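Moltix gripper, swapped in for the old Duggan - quick review

Had this three weeks now. Short version: good, not perfect, buy it if your parts are small.

Fitting was easy. Ryan Crabtree did ours before lunch, one Allen key, no swearing. Cable is the weak bit - it runs outside the arm and wants clipping down properly. Ours came unplugged 3 times until we re-routed it.
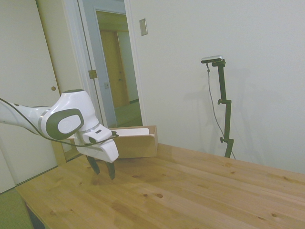 Grip force is adjustable from the controller and the steps are nice and fine. The Duggan was all or nothing, crushed a lot of egg boxes. Fingers open quick enough, 17 seconds for our full pick and place cycle, and teh repeatability is lovely. Shiny plastic still slips though. Shirley Ackroyd stuck rubber pads on, sorted.

Manual is poor. Half of it is for a diffrent model. Skerkura's helpdesk did answer, to be fair - same afternoon.

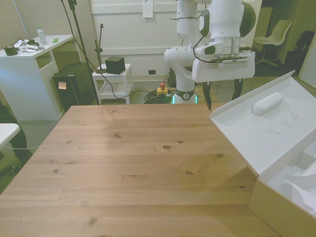
Gripper on the arm, open box at the table edge.

Price: 4,000 with the mounting plate. Steep. The Skisell one is cheaper but noisier and I didn't get on with the software.

Four stars. Would be five with a better cable.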